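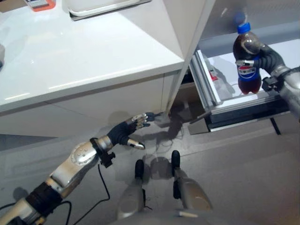 Re: [Jarnano-kitchens] Drawer runners again, and the bottom pull-outs

On Tuesday Emiliano Medrano wrote:

> Has anyone replaced the runners on the low pull-outs without taking
> the whole cabinet apart? Ours are the Fluton ones that came with the
> kitchen. The left side drags when there is anything heavy in it, and
> last week it stopped closing the final inch. I took the drawer out
> and cleaned the track, which helped for a day. The hardware store
> wants me to buy a full set for the kitchen and I only need one pair.
>
> Also, does the side adjustment screw do anything? I turned mine both
> ways and saw no change.
>
> Emiliano

Emiliano,

Yes, I did two of ours in August. You don't have to take the cabinet apart. You do need to empty the drawer and lift it off, and you need a short screwdriver, because a normal one won't fit once you are working inside the box.

First check that the runner is the problem. With the drawer off, push each runner in and out by hand. A good one moves the same the whole way. If yours catches near the back, look for a loose screw head before you buy anything. On one of mine the rear screw had backed out just enough to rub, and tightening it was the whole repair. The other one had lost some of its bearings and had to go.

Measure the closed length of the runner itself, not the depth of the cabinet. I got this wrong the first time and had to send a pair back, and the return postage cost me 15 dollars. Ours are 21 inches. There is usually a number stamped on the inside face near the front, but on mine it was under a layer of grease.

Gunn sells single pairs. You have to ask at the counter as they only put the full sets out on the shelf. I paid 47 dollars for the pair, with screws. Sesumo had them for less but only in the lighter rating, and I would not put those under a drawer that holds pots.

Mark where the old runner sits before you remove it. I drew a pencil line along the top edge and another at the front. If the old screw holes are stripped, fill them with glue and toothpicks, let that dry overnight, and drill again. Don't move up to a fatter screw. The head will stand out and you will be back to a drawer that rubs.

About the side adjustment: it moves the front left or right by a very small amount. It does nothing for dragging. If the two locking screws on the inside are still tight it won't do anything at all, and that may be what you saw. Loosen those half a turn, adjust, then tighten them again.

I would leave off the spray oil. Somebody on this list suggested it last year and I tried it. It ran well for a couple of weeks and then picked up flour and crumbs, and I ended up cleaning the track with a toothbrush. The Fluton sheet says to use nothing, or a dry lubricant if it squeaks.

I have one good left-hand runner over from the pair I took out. If yours turns out to be 21 inches you can have it for the postage. Let me know which side the catch is on, some of the older ones were different.

Ayman Abou Jaoude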